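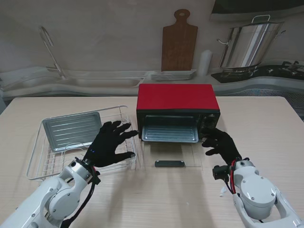 Rovari Kitchen Cell: Frequently Asked Questions

These answers are for staff and visiting users of the Rovari kitchen cell at the Plandwood building. They cover preparing the cell for a session, looking after the hands and arms, and what to do when something needs repair. Users must have completed the cell induction before working inside the marked area.

Preparing the cell

Who may set up the cell?

Any inducted user may set out the table and run the start-up checks. Changes to the arm mountings, wrist fittings or cabling are made only by the cell engineer, Myroslav Hnatiuk, or by a person he has named in the cell log.

How should the table be laid out?

The toaster oven stands near the middle of the far edge, with its door towards the arms. The wire rack goes to its left. The baking tray starts in the position given on the task sheet. Please remove notes, tape and packaging from the table before the arms are powered, including small scraps of paper, as these can be drawn under the rack when it is moved.

The oven door must be opened and closed by hand once before the first run. It should move freely through its full travel and lie flat when lowered. An oven with a stiff door is to be set aside and reported.

How long does start-up take?

Allow 18 minutes from switching on the controller to the first run. This includes the warm-up movement, during which both arms travel slowly through their range. Users should stand behind the line until the warm-up has ended and the ready message is shown on the operator's screen.

Is the oven heated during sessions?

No. Tray and rack handling is carried out with the oven cold and disconnected from the mains. Work with a heated oven needs separate written approval, and the standard hand covers may not be used for it.

What must be checked at the wrists?

The cables at each wrist need enough slack for the joint to turn fully in both directions, but should not hang low enough to catch on the rack or the oven door. Look at them with the arm in its rest position, then again with the arm reaching across the table. A cable that is tight in either position must be re-routed before work begins.

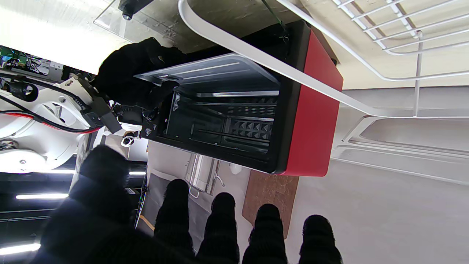

Connectors are to be pressed home by hand. Pliers must not be used on them. If a connector has worked loose more than once in the same week, enter it in the log as a fault, even where the arm appears to be running well. Screws on the joint covers should be finger-checked at the same time -- a cover that rattles during the warm-up should be treated in the same way.

Looking after the hands

How often are the hand covers changed?

The knitted covers are changed after up to 34 hours of use, or sooner if the fabric is torn, greasy or worn smooth at the fingertips. Both hands are changed together. Clean pairs supplied by Curetti are kept in the drawer beneath the operator's screen, and used pairs go in the lidded bin next to it.

How is a cover fitted?

Power down the arm and wait for the controller to show that the brakes are on. Roll the cover over the fingers first, then the thumb, and draw it down evenly to the wrist. The seams should run along the sides of the fingers. Smooth out any folds across the palm before fastening the cuff. After fitting, run the open-and-close routine twice and check that the fabric has not crept away from the tips.

May the covers be washed and used again?

Covers may be washed once, by hand, in cool water with a mild soap. They must be fully dry before they are fitted. Do not use fabric softener.

What grip force should be used for metal trays and racks?

The setting depends on the part being held. Begin with grip level 2 for trays and other thin sheet metal, and raise it by one level at a time if the part slips. A setting that leaves a mark or a bend in the metal is too high. Please record the final level on the task sheet so that the next user can begin from it.

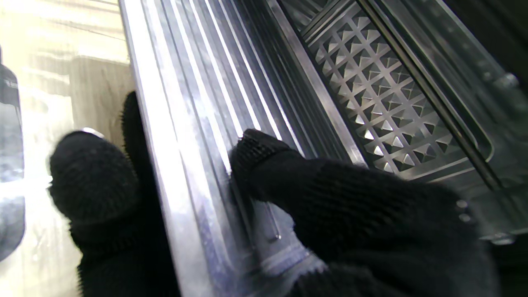
How should ribbed or perforated metal parts be cleaned?

Use a soft brush along the grooves, followed by a damp cloth and then a dry one. Fibres from the hand covers collect in small openings and along raised lips, and should be brushed out at the end of each session. Scouring pads and abrasive powders are not permitted, as a heavily scratched surface behaves differently in the grip.

Faults and repairs

What should I do if a hand stops while holding an object?

Press the stop button at the operator's position. Support the object from below, wearing gloves, before releasing the fingers from the screen. Never pull an object out of a closed hand. If the fingers do not open after two attempts, leave the arm stopped and call Myroslav Hnatiuk.

Can a wrist camera be adjusted by users?

The lens may be wiped with the cloth provided. The camera itself must not be turned or loosened. If the view has shifted, the calibration routine has to be repeated by the cell engineer -- this normally occupies the rest of the morning or afternoon.

An arm has touched the oven or the rack. Can the session continue?

A light touch that did not trigger a stop need only be noted. Where the arm stopped by itself, check the hand cover, the wrist cables and the part that was touched, then repeat the warm-up movement. Any crack in the oven's door or in an arm's shell ends the session.

Where are spare parts kept?

Fasteners, cuffs and cable ties are in the grey cabinet by the door of the Vakulenko room. Replacement fingers and wrist connectors are held by the cell engineer and are signed out individually. Spare trays and racks may be taken without signing, but the part number must be written on the task sheet.

How is the cell booked?

Bookings are made through Lesia Tymoshchuk at the Plandwood front desk. The cell is closed to users for its yearly service in October, and bookings for the weeks after it open once the service record has been signed.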